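Equipment Plan and Budget for the Kitchen Handling Cell
Project report, second part
Submitted 18th June

3. What we had to buy for

The first part of this report covered the arm itself. This part deals with everything that goes around it: gripper fingers, camera, cables, work surface and test objects. Our supervisor, Kauko Salminen, set a limit of 3000 euros for the whole list, with shipping. The arm and its controller were already paid for by the department and are not counted.

We split the list into items we needed before testing could start and items that could wait until September. The wrist camera and the fingers were in the first group. The curtain came from the department store room and cost us nothing.

3.1 Fingers and camera

Two suppliers sent quotes for the fingers. Wirkau asked 146 euros for a pair in black, and Atel asked more for a pair with replaceable tips. We chose Wirkau. The finger surfaces already show faint scuffs, so the plan now includes a second pair.

The camera position affected the purchase more than we expected. We wanted both fingertips in view together with the object, and this ruled out the cheapest bracket.

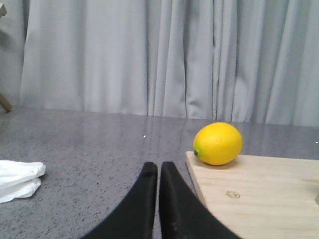
Figure 4. Wrist camera view with the fingers nearly closed and the lemon on the board.

Fruit is cheap but it has to be replaced. We set aside 40 euros for it and will buy it locally. A lemon is a useful size for the fingers, and the yellow is easy to pick out against gray and pale wood. For objects that have to keep the same shape all through the project we are buying metal and plastic ones from Tikkanen.

3.2 Work surface

The counter is gray and speckled, with enough shine to reflect the curtain. We looked at covering it with a matte sheet but left this out of the budget. A light wooden board gives a plainer background for the objects, and boards can be bought in any kitchen shop. We recommend having a spare of the same model, so that a damaged board does not change the setup.

3.3 Cables

Garkness offered a full cable set with sleeves and clips. We took the clips off the order in the first round to save money, and we now think that was a mistake. The flat cables on the arm run in wide loops, and the larger one hangs low over the work area. It also has to be allowed for when deciding where tall objects can stand. 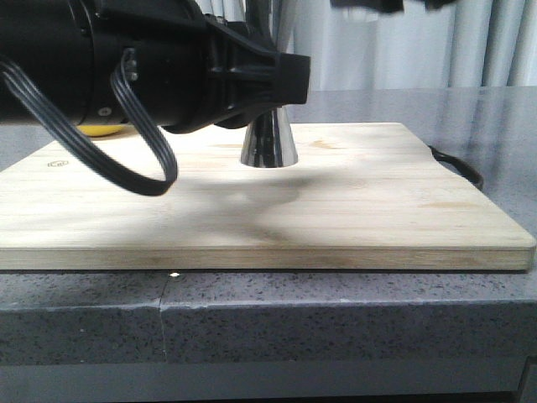
Figure 5. The gripper above the metallic cone, with the larger cable loop hanging over the board.

Clips and a short sleeve are back on the list as a first-group item. The shadow of the arm and cable also falls across the middle of the board. A second lamp on the other side should soften it, but we have only one price so far and it is not included below.

3.4 Budget summary

The first group (fingers, spare pair, camera, bracket, clips and sleeve) takes the larger share of the money. The second group (metal and plastic objects, spare board, fruit) is small. After both groups we keep 700 euros in reserve — mostly for shipping and for a replacement camera if one is needed.

Prices from Atel and Tikkanen have to be confirmed again before the September order. The Garkness quote should be requested as separate lines, as the set price does not show what the clips cost.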